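To: Domley workplace automation list
Date: 12 October 2021
Subject: Re: What happens to the bench jobs?

On the list last week, Pirodby branch wrote:
> We're told arms are coming to our strip-down line next year.
> Has anyone lived with them yet? Our lot want to know who
> gets moved, and whether the work left over is worth having.

Hello Pirodby, and yes, we have! Plimlow's had arms on PC recovery since August and I'm keener on it than I ever expected to be.

Nobody has been let go. There are 11 of us on the benches, same as before, and we got it in writing that pay grades stay put for anyone whose tasks change (get that first, before the kit turns up). What's different is the day itself. I used to do nearly 37 towers a shift and my wrists knew all about it by Thursday. Now I spend more time sorting out the awkward cases, testing what's worth reselling and showing the newer people what's inside a machine, which I love. 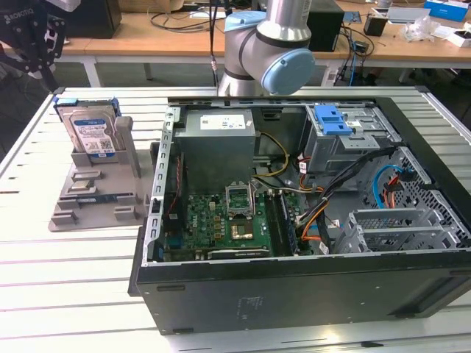 The part I'd push hardest for is training. We had 20 hours each, paid, with the Aquino course, and everyone got a go at setting up a job, including the two who swore they'd never touch it. One of them now writes most of our set-up notes!

Things still to settle: breaks when the line stops, and who signs off a change of speed. Happy to send our agreement over, just email me off list.

Plimlow bench rep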